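3.2 Squad rotation and late goals in the Rirby league

We turn now to the question that got us started on this project: do football sides that rotate their squads hold up better in the last fifteen minutes? The Rirby league is a lovely place to look. It allows five substitutes, the grounds are close together, and the match sheets kept at Eide record every change to the minute. Our full set covers 154 matches and 362 goals, 47 of them scored after the 75th minute.

Farquharson coded the line-ups and Bai checked them against the club records. Where the two disagreed, we went back to the match sheet and took the time written there. A player counted as rested if he had started the previous match and played no part in the next one. 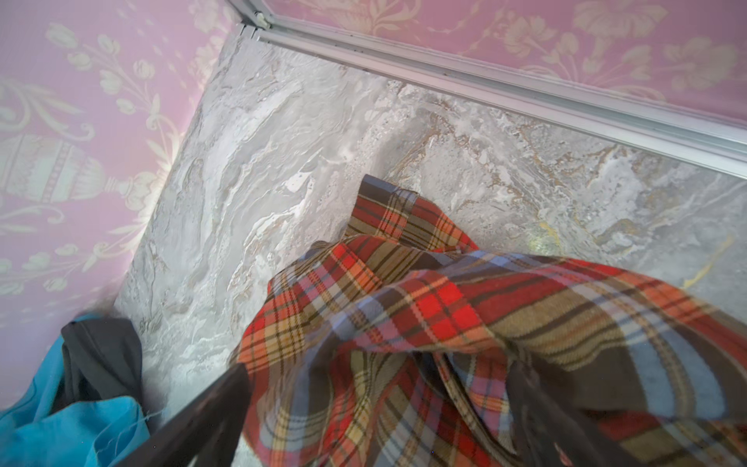 Figure 4. Plaid fabric held between two gripper fingers over a grey marble-patterned floor.

The first result was a happy surprise. Sides that rested three or more starters gave away fewer late goals, and the gap was widest in November, when the fixtures come thick and fast. Sindon are the clearest case - they changed half their back line nearly every match and still kept their shape right to the whistle. Nestuveck, who stuck with the same defenders all month, faded badly in the final stretch.

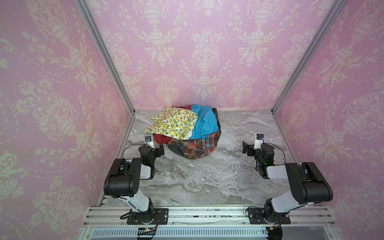 Fatigue builds up across a run of matches, and a single line-up tells us very little about it. We therefore gave each player a running load, made up of minutes played over the previous three weeks, with recent minutes weighted more heavily. The order of those minutes matters a great deal. In a loose heap of clothes like the one against the pink wallpaper, the folded cream piece with the lemons and green leaves lies on top and is easy to pick out, while whatever is underneath is much harder to read. Season totals have the same trouble, and the running load lets us get at the lower layers.

With the load measure in place, the link between rest and late defending grew stronger for full-backs and stayed flat for goalkeepers, just as we had hoped. Midfielders fell in between, and we take them up in the next section.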